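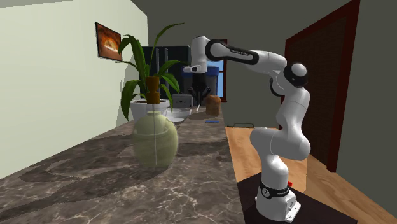
Votero Bulletin, Issue 20

Call for participants: working group on kitchen robot good practice

Votero is looking for 6 people to help write a code of practice for robot arms used at kitchen counters. The first draft covers arms with two-finger grippers working near household things such as bowls, vases and potted plants.

You will read draft rules, mark up anything unclear and review simulated runs against them. Topics include clearance around breakable items, stopping rules, labelling of the base and what gets written down after a fault.

We want people who have set up, serviced or worked beside a robot arm for at least 2 years. Experience in a test lab, a trade or home care counts. You don't need to write code.

Meetings are online, with one day in Zullville in October. The honorarium is $2,000, paid when the draft is finished. Travel is extra.

Send a one-page letter to the Votero office. Please list any employer with an interest in the rules.

Related items
Barros gripper checklist: comments open
Bitholm workshop notes
Labelling guide, second draft

Last updated: Jul 10, 2025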